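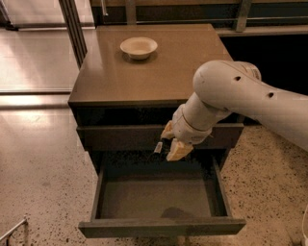 Fig. 7. Lower drawer fully open, gripper over the back of it. Bowl on the cabinet top.

Section 7. When the arm faults at the open drawer

I've written this section in the order I wish I'd had it last October, when our Dremlow arm jammed on the drawer routine and I made it worse by hitting Resume. The fault on the pendant was 713, which the Troltholm controller uses for "contact force over limit, drawer axis". What had happened was pretty dull. The arm had finished pulling the lower drawer, started its retreat too low, and the fingers hooked behind the drawer front. I pressed Resume, it carried on with the same retreat, and the whole cabinet came along for a ride across the terrazzo (the bowl didn't survive, sorry Loretta).

So! If you get a 713 with the drawer open, here's what to do.

CAUTION: Don't press Resume on a 713. Resume picks up the old path from wherever the arm stopped, and the old path is what got you into trouble.

1. Press the red stop on the pendant. Do this even if the arm is already still, as a faulted arm can hold torque for quite a while.

2. Keep your hands out of the space between the upper drawer front and the open drawer. It's the worst pinch point in the whole set-up. I know it's tempting to just reach in and give the fingers a nudge.

3. Take anything breakable off the cabinet top, if you can get to it from the side away from the arm.

4. Look at the fingers from the side. You want to know if they're touching the drawer, the upper front, or nothing at all. Crouch down for this, the view from above fools me every time.

5. If they're clear, go to step 7. If they're touching, turn the key to Hand Guide and hold the enabling switch at its middle position. Squeezing right through locks the arm again, and you'll have to let go and start over.

6. Ease the arm straight up and back, away from the cabinet. If it won't budge with light pressure, stop and get a second person. Yuk-lan Su and I do this one together now: one on the arm, one steadying the cabinet.

7. Once the fingers are well clear, push the drawer shut by hand and clear the fault.

Note: The log will show 713 twice if you pressed Resume at any point. Please leave both entries in. Loretta Alcantara goes through the logs and she'd much rather see the mess.

7.1 Fixing the retreat

Open the drawer routine in Drorneck and find the Retreat block. Ours had a lift of 2 mm, left over from a shallower cabinet. Change it to 100 mm and save under a new name, then run the routine at the slowest speed with your thumb on the stop. Watch the first retreat all the way through before you let it do another.

If you still get a 713 after that, check the cabinet hasn't crept out of position. A polished floor gives it very little to hang on to, and the arm has no idea it's moved. We put rubber feet under ours and re-taught the pull point afterwards.

Last changed April 17, 2026 (new lift value, step 3 added).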